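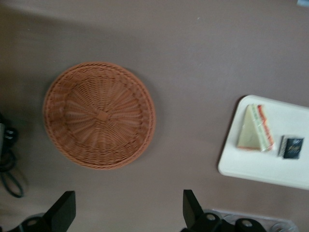 Visit to the Brondent open day, Clornside

I went to Clornside on 25 Aug 2018 for the open day of Brondent, the company which sells the Sevent picking kit. I help to run a small chain of kiosks in two train stations, and we pack meal trays and fill the counter displays every morning by hand. For this reason my interest was narrow. I wanted to know if the Sevent kit can put a sandwich on a tray, and if it can take a chocolate bar from a display and put it back in the right place. I write this report first for my colleagues, but perhaps it helps also other people who think of buying one.

The open day was held in the Venkataraman building, which is behind the bus depot. The signs were good from the main road but stopped at the parking lot, and I walked once around the whole building before I found the door. Coffee was at the entrance. Registration took a few minutes and they gave me a paper badge, a safety sheet to sign and a time for my demonstration slot. Mine was the third slot of the morning, 25 minutes long.

What is in the kit

Brondent sells the Sevent in two forms. The smaller one is the gripper with two fingers, the small camera which looks down past the fingers, the cables and the software. It costs 2426 dollars, and you must already have an arm which fits. The bigger form includes the arm and a base plate, and they don't publish the price for this. They prefer to rent it, at 465 dollars per month, with a contract of one year at least. Training of one day is in the rent. Travel of the trainer is not in the rent, and I had to ask twice to hear this.

The fingers are black and quite thick. On the data sheet they look slim, so I was a little surprised when I stood near to them. For a box or a bottle the size is no problem. For things which stand close together it is a different matter, and I will come to that.

Changing the fingers is simple. I was allowed to try it with the power off, and I did it with one hex key in a few minutes, and I'm not a mechanic. They sell a softer type of finger also, but on this day they had only the hard ones with them, and I think it's a pity. A softer finger is what I would order for bread.

The demonstration tables

There were two tables prepared, one for food trays and one in use with industrial parts. I stayed at the food table for the whole slot. The demonstrator let the visitors choose the task from a short list, and between the tasks she changed the layout of the table by hand. The software needed to be told that the layout was new. This is done with one button, then the camera looks at the table from several positions, and after that a list of found objects comes on the screen.

The first task was the meal tray. A packed sandwich and a small packet should go on a white tray, side by side, with free space left for a drink. Packed sandwiches are the thing I worried about most. The clear plastic reflects the light, and the shape is a wedge, so the gripper has a wide end and a narrow end to choose from. I asked for ten attempts. Eight were good in my opinion. In one the sandwich arrived at the tray but turned over, and in one the fingers closed too high and came back with nothing. The software noticed the second mistake by itself and tried again. It didn't notice the first one. For us a sandwich with the wrong side up is not a disaster, but the label must be visible to the customer, so a person would have to look at each tray.

The pressure of the fingers can be set from the screen in small steps. At the standard setting the bread was a little pressed on one side after the third attempt. We made it two steps lower and I saw no more marks. I recommend that anyone who tests the kit brings his own sandwiches. The ones from the demonstration were rather firm, and ours are softer.

The second task was the turned basket. A round woven basket is put upside down on the table, and the arm must take it by the rim and turn it. I didn't have this on my list, but another visitor wanted it, he works in a bakery. The arm managed the lifting well, but the turning took a long time, because it put the basket down on its side, moved around and took it again from a new direction. I would not pay for this function. The visitor from the bakery was more content than I was, he said in his shop baskets come back from the washing in all positions and his staff hate this job.

Taking from the display

After that we asked for the display stand, and this part was the nearest to our work. The stand is of clear acrylic with several steps. I know from our own counters that clear acrylic is difficult even for people, you reach for the lower step and you hit the edge of the upper one.
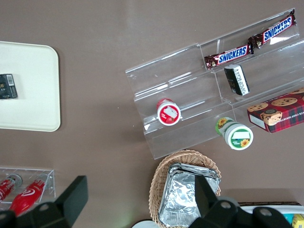 Display task at the food table: snack bars on the upper tier, foil trays in the basket, gripper at the front.

My first question was how the camera deals with a shelf that it can see through. The answer was that the steps are not measured by the camera at all. You enter the shape of the stand once, by hand, from a drawing or with a ruler, and then the software only looks for the position and the angle of the whole stand on the table. I found this a fair solution. It means though that each type of stand needs this work again. We have four types in our kiosks, and two of them are so old that there is no drawing. The demonstrator said one stand takes an hour for someone who has done it before.

We then chose the products. The chocolate bars on the top tier went very well. They lie flat, the wrapper gives some grip, and there was enough space for the fingers on both sides. I counted no mistakes there. The big cookie box was more difficult than I expected. It's wider than the fingers can open if you take it the long way, so the arm must come from the side, and for that it needs free table. When the box was too near to the edge of the working area, the software said "no grasp found" and stopped politely. It gave no advice what to change. We moved the box a little to the middle and then it worked.

The round containers were in between. If they stand upright, there is no problem. If one lies on its side it can roll when the first finger touches it, and this happened two times. The demonstrator told me that a new way of approaching for lying round objects will come with the next software. I wrote it down as a promise and not as a function.

Foil trays are my own question, and I'm glad they had some. We use them for warm food. When they are stacked, the gripper can't separate them. It takes the whole stack, or it bends the rim of the upper one. I tried three settings of pressure with the help of the demonstrator and the result was always one of these two. She was open about it and said that for thin foil they advise a suction cup from a different supplier. I prefer to hear this at an open day than after signing a contract.

Speed

This is where I must be a little critical. The brochure gives a number of picks per hour which I could not see at the table. On the wall by the food table there was a screen with the total of picks since the kit was installed in this building in April, and when I arrived it showed 1849. It's a small number for so many months, but they explained that the table runs only for visitors and for training. I measured the time of several picks with my phone. From the start of the movement until the arm was free again, a simple bar needed nine seconds, and the sandwich fourteen. A colleague of mine packs a full tray with sandwich, drink, packet and napkin in less than this.

So the reason to buy can't be speed, at least for us. The reason could be the hours. Our packing begins at four in the morning and it's difficult to find people. If the arm starts at two and works slowly, the trays are ready in the same moment. But then somebody must fill its table before, and must look at the trays after, and the sandwiches must stay cool in the meantime. I asked if the kit may stand in a cold room. It may, down to 6 degrees Celsius, but the guarantee doesn't cover damage from condensation.

Safety and cables

At this speed the arm works without a fence, and it stops when you touch it. I pushed it with my hand and it stopped softly. After a stop you must confirm on the screen, and you can't do this from the arm itself. In a narrow kiosk kitchen the screen will be behind you, so I would ask for the extra button they sell for this purpose.

The cables are my last remark on the hardware. There are many of them and they need a place to go. In a kitchen with wet cleaning every evening this must be planned with an electrician before the delivery. The connectors at the gripper are protected against splashing, those at the control box are not.

What I will propose

I will propose to my colleagues that we don't rent the complete kit this year. I will propose instead to accept the trial which Brondent offers to visitors of the open day — two weeks, with our own trays and our own stands, and we pay only the transport. For this trial I have made a short list:

- our soft sandwiches, in the film we use now
- the two old display stands, measured by us before
- the softer fingers, confirmed in writing
- one night of work without anybody in the room, and the trays checked in the morning

The people at the tables answered nearly everything, and when they didn't know, they said so and wrote my question on a card. Two of the answers came already by email. The lunch was modest but free. If you go to the next one, take an early slot, because the later groups were twice as big and had to look over each other's shoulders. The bus back to the station goes only once an hour and leaves from the other side of the depot.

Contact | © 2018 | Back to top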